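Tinberg 2 is out, and the planner finally thinks ahead 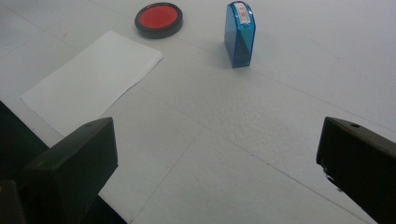 I've been waiting on this one since April, so forgive me if I gush a little. Tinberg 2, the new version of the planning library a lot of us use for small tabletop jobs, went up on Saturday and I've already lost most of a weekend to it.

The big change is that the planner now looks at the whole job before it picks a grasp. The old one would happily grab a stamp in whatever way was easiest, then find out two steps later that it couldn't press it on the pad (or the paper!) without letting go and starting over. Now it samples up to 256 grasps, throws away the ones that would block a later step, and only then starts moving. Ruth Huaranga, who wrote most of the new code, told me the stamping job was the one that kept breaking the old version, so it's now part of the standard test set.

She also sent me some numbers. Planning a full ink-and-stamp sequence takes 200 milliseconds on her desktop, down from 3000. Mine is slower - I have an old machine and I'm not proud of it - but I don't sit there waiting anymore.

A few things to know before you upgrade. Config files from the old version won't load, and you need to run the converter that comes in the tools folder. The Ferard perception plugin works fine, but you'll want to turn on its new option for see-through objects, which is off by default. Kaczmarczyk users are stuck for now. Oldřich Ševčík is working on that port and says the collision checker is the hard part.

I'm trying it with Stenard's force controller next, and I'll post my settings once they stop changing every night.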